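Workshop tips: house rules for working round robot arms

I get asked for these a lot, usually by people who've just bought a pair of second-hand arms and a table to go with them, so I've finally typed them up. They started life as a scruffy sheet on the wall at Skirnisitz, where I learned most of what I know, and I've scribbled on them ever since. None of this replaces your risk assessment or the proper machinery standards — read those first, with a big mug of tea. These are the everyday habits that sit on top.

Start with the bench

Clear it before you power anything up. I mean properly clear: screws, pens, the lid of last night's lunch. Anything you leave within reach will be pushed, pinched or flung sooner or later. I go over the wood with a barely damp cloth and then a dry one, and I do the back edge too, where all the crumbs go to live.

Chalk or tape the reach of each arm on the bench while you're there. Go by the furthest the fingers can get with the arm stretched right out, then add a bit. My first line was far too mean and I rubbed it out by Wednesday.

Soft things under hard fingers

If you're handling light plastic trays, try padding underneath. A folded mattress protector works nicely, and so does an old cot quilt. It gives a little when the fingers come down low, which saves your tray rims and your fingertips (the robot's ones, they're not cheap!). Pull it smooth before each go, as a deep crease can tip a shallow tray enough to spoil the approach. Wash it without fabric softener. Softener leaves it slippery and your tray will go skating off.

With see-through plastic, come in slowly and line up on the rim. I love a coloured tray for this. Orange against cream is so much easier to judge on a wrist camera than clear on white, and I wish I'd swapped years ago. 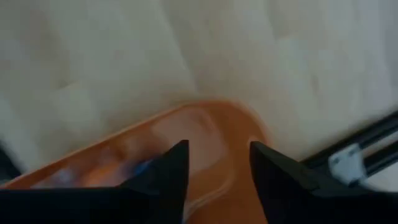

Check the fingers

Do this with the power off, every time you change jobs. Wipe both fingers with a lint-free cloth, look for nicks along the tips, and give each one a wiggle. Any play at all and you stop and tighten it. I keep the right hex key on a string by the bench, after the great hex key famine of last September.

Set the grip force low and work up. Start with something you don't mind squashing. A rolled pair of socks is my favourite, and a sponge will do. Write the setting that worked on a bit of masking tape and stick it to the box the item lives in. You'll thank yourself next month.

Cables

Leave slack at every joint, then run the arm through its full travel by hand, or dead slow, and watch the loops the whole way. A cable that looks fine at rest can go tight as a washing line at full stretch. Spiral wrap beats cable ties here. If you must use ties, snip the tails flush, because those little cut ends will have the skin off your knuckles.

The Pundik checklist has you change wrap every 1000 hours. I change mine when it looks tatty, and it always looks tatty well before that.

Where to stand

This is the one I get bossy about. Whoever has the controls stands back from the table, facing it, with a clear view between the arms and nothing to trip over behind. Keep both hands free for the job. No phone, no coffee, no sandwich.

Everybody else stays outside the line. If someone has to reach in, the arms stop first, the person with the controls says "stopped" out loud, and then you reach. It feels daft when there are only 2 of you in the room. Do it anyway.

Hold the arms high between goes, too. Parked well up off the table, they give you room to see what you've put down and you aren't forever ducking round an elbow.

Bagged items

Bags are a pain, I won't lie. The plastic shines under strip lights and the loose flaps go wherever they fancy. Things that help me:

Squeeze the spare air out before you set the bag down.
Spread the flaps flat to the sides so the lump in the middle is the obvious thing to grab.
Aim for what's inside and keep off the loose ends.
Turn off one row of lights if the glare is bad.
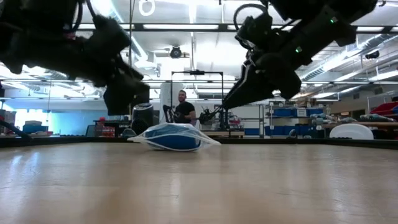
Both arms held over the table, with the bagged item down on the wood and the operator standing back behind it.

End of the day

Park the arms, power down, lock off the supply and take the key with you. Put the stock back in its bins by colour or by whatever system you've got. Then fill in the log, even if the entry is only "nothing odd". I use a Nasano hardback with numbered pages, and page 81 of my current one has saved me from repeating a very silly mistake with a Győri bracket that I had fitted upside down.

Test the stop buttons at the start of the next session, all 3 in my case, and don't skip the one that's awkward to get to.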